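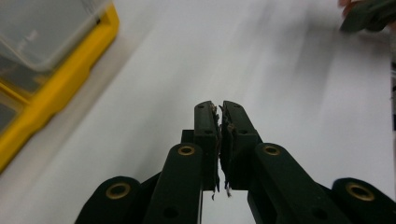 Can a machine do my chores yet, or should I stop waiting?

Posted by Inès Bodin, Monday, July 29, 2019

Hi everyone! I've been lurking in the home automation section for a while and finally have something to ask. I run a very small alterations and mending shop out of the front half of my house, which means I have two sets of chores, the house ones and the shop ones, and they bleed into each other all day long. Folding, sorting buttons and zippers back into their boxes, clearing the table between customers, emptying the dishwasher, picking pins up off everything.

I already have a robot vacuum (a Ginik, bought used) and it's fine. It eats thread, then it sulks, then I cut the thread out of the brush with a seam ripper and off it goes again. But my brother-in-law keeps sending me videos of robot arms folding towels and telling me I'll have one by next year. I have my doubts – the towel is always the same towel, and the video always seems to be sped up.

So what I want to know is, can anything you can really buy put small stuff back in a box? Close the lid? Fold a shirt that isn't laid out flat to start with? I'm not looking for a bargain exactly, but I'm also not a car factory. If the answer is "wait," I'd love a guess at how long, so I can decide whether to hire a high school kid for the afternoons in the meantime.

Thanks in advance, and sorry if this gets asked every week!

4 replies hidden by your filter settings. Showing the 3 most helpful.

Walid Mansour

Hire the kid.

OK, longer version. I did maintenance for a packing shop for years and we had two arms on the line, both good at exactly one thing each. One picked up a carton and set it on a pallet. If the carton showed up a little crooked it still managed, if it showed up crushed it stopped and the light came on and I walked over. Your button box is way harder than a carton. Buttons slide and tip up on edge and hide under each other, and the arm has to get hold of one without dragging three more along.

The part I always tell people about is the fingers. Everybody looks at the arm and the software, and what wore out on ours was the lining on the grippers, the soft stuff where the two tips meet. It frays and peels, little shreds hang off it, and then you're dropping things or leaving crumbs on them. We went through 88 sets of pads in one year on a line that only handled cardboard. Now picture that on somebody's white wedding dress. I'd want to know who's changing the pads and what they cost before I asked how smart the thing is.

Lids are a mixed bag. A hinged lid that just drops shut, sure, a machine can do that all day. A snap-on lid where you have to press the corners and feel it click is a different animal, and I've watched people who do it for a living get it wrong too.

For what it's worth, clearing a table is something I think will come first, as long as you don't care where the stuff goes.

Lộc Dương

I'm a bit more hopeful than Walid, but on your timeline I'd land in the same place.

What's changed lately is how people are teaching these things. It used to be somebody typing in every position. Now a lot of groups have a person do the chore with a gripper held in each hand, recording the whole time, and the robot learns from that. I tried a pair at an open day the Studik people held (nice folks, terrible coffee) and it's humbling! You think you know how to pick up a spool of thread, and then you have to do it with two stiff tips and no feeling in them at all. It took me 3 tries to set one upright and I knocked over everything next to it. You find out fast how much your own fingertips were doing for you.

So when you see a video of a robot folding a towel, somebody probably folded towels like that for days first. It may do very well on towels. Shirts are another round of the same work, and shirts that come off a pile in a wad are another one after that.

As for buying something, I wouldn't, not for your table. The small arms a person could afford right now are kits for people who enjoy fixing them. If you do want to play with one as a hobby, go in knowing that's what it is and you'll have a great time. Keep it away from the pins.

One practical thing in the meantime – make your sorting easier for anybody, human or not. Wide shallow boxes, one kind of thing in each, lids you can see through, and the box always in the same spot on the table. I did this in my garage and cleanup went from a chore I hated to something I do while I'm on the phone. And if a machine does show up someday, it'll have an easier time with that than with a cookie tin full of mixed hooks and eyes.

Steinar Bach

botden makes a folding machine, my cousin has one. you clip the shirt on yourself and it folds it. so you are still standing there clipping shirts. she uses it as a shelf now

no idea about buttons

Inès Bodin

Thank you all, this is so much more useful than the videos! Walid, I would never have thought about the pads, and now I can't stop thinking about crumbs on satin. Lộc, I've got my eye on some shallow boxes and I'm putting the cookie tin (how did you know??) on the list for this weekend. Steinar, please tell your cousin I might be interested in the shelf.

I'm going to put a card in the window for afternoon help. If anyone knows a trick for keeping thread out of a Ginik brush I'm all ears, but I guess that should be its own post.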